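2020년 8월 8일
읽는 시간 1분

토요일인데 출근. 브레이크 패드 인증 서류 때문에. Ondau 쪽 시험성적서가 또 반려됐다. 마찰계수 표에 로트 번호가 빠졌다고. 5월에도 똑같은 걸로 한 번 당했는데 왜 또.

Vikas한테 전화. 안 받음. 15분 뒤에 다시 걸어서 겨우 통화했다. 보험사 쪽 부품 목록에 올리려면 인증번호가 먼저 나와야 된단다. 그건 나도 안다고... 문제는 Phetsri 창고에 벌써 200세트가 들어가 있다는 거. 라벨도 옛날 걸로 붙어 있고.

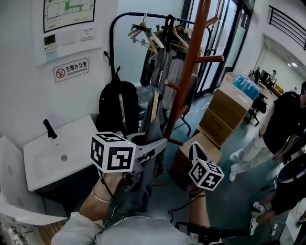 Lamai 씨가 라벨은 월요일에 다시 뽑겠다고 했다. 고맙다. 근데 붙이는 건 누가 하나. 일단 나랑 Nestor. 점심은 김밥 한 줄, 서서 먹음.

오후엔 성적서 다시 맞춰봄. 로트 네 개 중 하나가 날짜가 안 맞는다. 시험소 오타인지 우리 오타인지 모르겟다. 메일 보내놓음. 답은 빨라야 화요일일 듯. 보험사 담당자한테는 한 주만 더 달라고 했는데 대답이 영 시원찮다. 대체부품 특약 시작 전에 목록에 못 들어가면 다음 분기까지 밀린다. 90일이면 창고비가 얼마야.

집에 오는 길에 비. 우산 사무실에 두고 옴. 엄마한테 전화하는 거 또 까먹엇다. 내일 꼭.

댓글 3
Nestor: 라벨 제가 오전에 먼저 시작할게요
Cremilda: 우리도 로트 번호 때문에 두 번 반려됐어요ㅠㅠ 힘내세요
Kittipong: 시험소에 전화로 하세요 메일은 안 봄

최근 글
- Trurngate 견적 비교하다 하루 다 감
- 필터는 통과, 패드는 아직
- Prundholm 출장 짐 싸기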